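Breakfast Habits Among First-Year Students at Pritchard Hall
Esi Annan and Shona Kerr
June 10, 2026 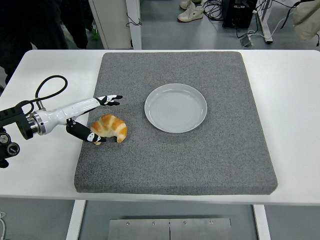 Our project looked at whether first-year students who live in Pritchard Hall eat breakfast on class days, and what makes them skip it. We picked the topic after the dining office moved the morning closing time up by half an hour in September.

Method

We sent a short survey to all 957 residents and got 252 complete answers. The survey asked what time the student's first class starts, how often they eat before it, and what they usually have. We also interviewed 42 students in the lobby.

Results

Nearly 100 of the people who answered said they skip breakfast on most class days. Lack of time was the most common reason, followed by not being hungry. Cost came up less than we expected. Students with an early first class were more likely to skip. Those who did eat mostly had bread, pastry or cereal, and many ate it on the walk to class.

Problems

The survey went out during midterms, so the answers may show a busier week than usual. Two questions overlapped and we had to combine them. Students who never use the dining hall may not have bothered to reply.

Next steps

Shona plans to repeat the survey in the fall with a question about sleep. The dining office has asked for a copy of our tables.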